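Opinion: Fewer examples, better described

By Nanna Ásgeirsdóttir

The consultation on shared training data for assembly robots closes in February, and most of the submissions published so far ask for the same thing, namely more of it. The paper from Bradau proposes a common store to which every member laboratory would send whatever it has recorded. I have supported the idea of a common store for several years and I continue to do so. I do not support filling it in this way.

A learning system that is to put parts together must be given examples of parts being put together. On this point there is no dispute. The dispute concerns what counts as an example. In the Bradau paper an example is a file of sufficient length in which an arm moves and the task ends. By that measure the Granena collection, with its 1,670 recordings, is the largest available to members. When Yevdokiia Tymoshchuk went through a sample of 50 for her report to the working group, she could establish the starting position of the parts in fewer than half. The rest had been recorded with care by competent people, and the information had simply not been kept.

It is for this reason that I attach such weight to the dull parts of the work: the printed markers, the plain backdrop, the fixed border to the table. These cost little. They allow a reader of the data, whether a person or a program, to work out where a block was when the gripper closed on it. A laboratory that leaves them out saves an afternoon and passes the expense to everyone who later uses its files.
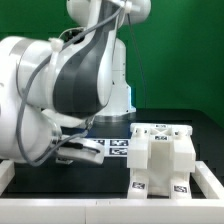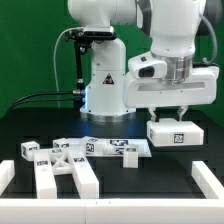

Robot arms at a table bordered by white rails, with marked white parts for assembly work.

Cosimo Testa has argued in reply that marked parts teach a system to depend on marks, and that no factory will print a coded square on every component it handles. The objection is a serious one. My answer is that the marks are there for the record and need not be shown to the learner in the same form. They can be covered in the images after the positions have been taken from them. Whether this is done well is a fair matter for review, and the draft rules ought to say more about it than they do.

A second objection concerns failure. Several members wish to submit successful attempts only, on the ground that a system should not be taught mistakes. I consider this view mistaken. The Skov group kept 57 attempts in which the part was dropped or seated badly, each with a written note of what the operator had intended. Grímur Kárason, who prepared those notes, was asked more than once to remove them for the sake of tidiness. He declined, and I believe he was right — an attempt that goes wrong, properly labelled, shows where the limits of the task lie.

I would therefore ask the working group for two changes. The first is that no recording be accepted without the layout of the table and the position of the cameras. The second is that failed attempts be accepted on equal terms, and counted in the same way when credit is given to the laboratories that supply them. Villads Hauksdóttir has offered wording for both, drawn from the practice already followed at Sakel, and it could be adopted with small amendments to section 2 of the draft.

The store would grow more slowly under these rules, and some existing collections would have to be returned to their owners for further work. Members should be told so plainly before the vote.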